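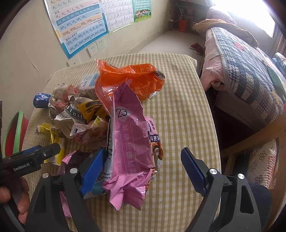

De: Javiera Villalba
Para: lista de moradores de Zamoswood
Assunto: Re: embalagens dos lanches
Sep 18, 2024

Caros vizinhos,

Obrigada pela pergunta, respondo por partes.

> Em agosto deixei os pacotes de bolacha junto
> com as caixas de leite e o saco voltou.
> Afinal, o que vai em cada saco?
> James, apto. 438

As caixinhas de cartão, de leite ou de bebida, vão no saco azul, espalmadas. Os pacotes metalizados por dentro vão no lixo comum – a Zulbridge não os aceita.
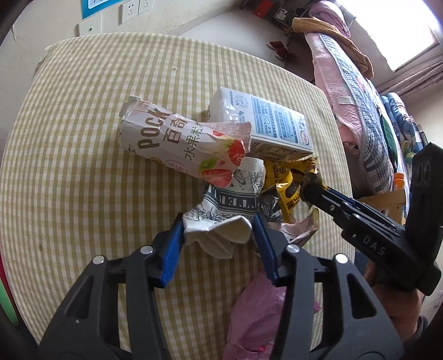 Eu separo tudo em cima da mesa e só depois levo para baixo. Peço que não metam um pacote dentro do outro, porque assim a triagem fica difícil. A próxima recolha é no dia 4.

Cumprimentos,
Javiera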